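Cable Length and Packet Loss in a Small Office Network
Project report, Introduction to Data Communications
Group: Latrice Kowalczyk, Hollis Escobedo, Imani Tillman
Submitted Jul 12, 2021

1. Background

The Tellard building was wired in stages, and no complete record of its cable runs exists. Users on the second floor report slow file transfers in the afternoon. This project tested whether the cause was the cabling or the load on the shared uplink.

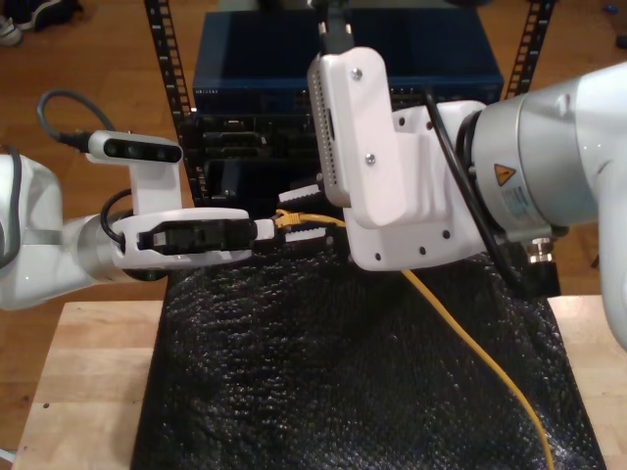 Copper Ethernet carries data over twisted pairs, and the standard limits a channel to 100 meters including patch cords. Runs near that limit have less margin for poor terminations. A patch cord adds a plug at each end, and each plug is a possible fault. Jacket color has no effect on performance; a yellow network cable like the one held by its connector in front of the stack of equipment is electrically the same as a blue one of equal grade. We therefore recorded length and category for each run and ignored color.

2. Method

Three runs were selected, the longest measuring 97 meters. A laptop at the far end sent test traffic to a server in the wiring closet for 900 seconds per trial. Each trial was done once in the morning and once in the afternoon. Results were logged with Zein, a script written by Imani Tillman. Patch cords were replaced with new ones before the second set of trials.

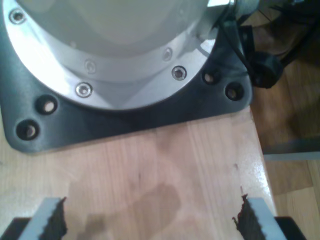

3. Results

Morning trials showed no lost packets on any run. In the afternoon, 1413 packets were lost on the longest run and similar losses appeared on the other two. New patch cords made no measurable difference. Losses stopped when the uplink was disconnected and traffic stayed inside the local switch.

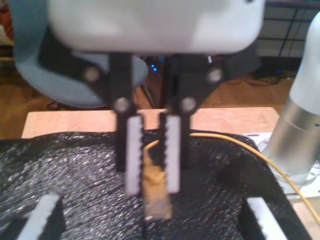
Could the longest run still be at fault?
The data do not support it. A cabling fault would be expected to affect one run more than the others, and to appear in local traffic as well.

4. Recommendation

Upgrade the uplink before replacing any cable. The longest run should be retested if it is ever extended.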